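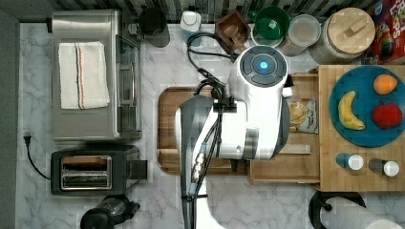

Mimoza had promised her aunt she would clear the kitchen before the new tenants came in February. She started with the easy part, which was the fruit. It had sat on the blue plate by the salt for as long as she could remember, and as a child she had once tried to bite the banana. Aunt Neusa laughed so much she had to sit down.

"Does the plate go or stay?" Niilo asked. He had driven over from Stavdale with 10 flat boxes and a roll of tape.

"Stay for now. I'm still thinking."

He nodded and went back to wrapping glasses. Mimoza looked at the cereal and wondered who it had been bought for. Her aunt ate porridge, every day, with salt.
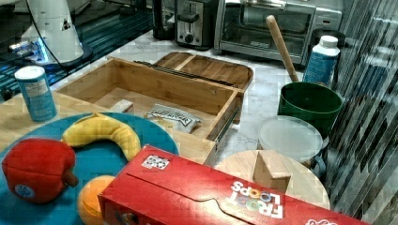
She rang to ask.

"For you," said Neusa. "You liked it."

"When I was seven."

"Well, you might have come for breakfast."

Mimoza said nothing for a moment. She had not come for breakfast in three years. It was 70 miles each way, and there was always work.

"What about the wooden drawer?" she said. "The one that was meant to go in the cupboard."

"Your uncle was going to fit it. Leave it, or let the boy have it."

The boy was Niilo, who was forty-one.
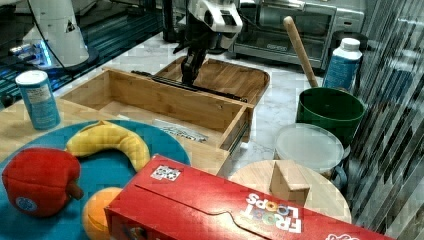 "She says you can have the drawer," Mimoza told him.

"What would I put in it?"

"Whatever you like."

He thought it over, then wrote his name on a strip of tape – NIILO, in capitals – and stuck it to the side. Mimoza found two bowls and a spoon that he had not wrapped yet. There was milk in the fridge.

"Do you want some cereal?" she said.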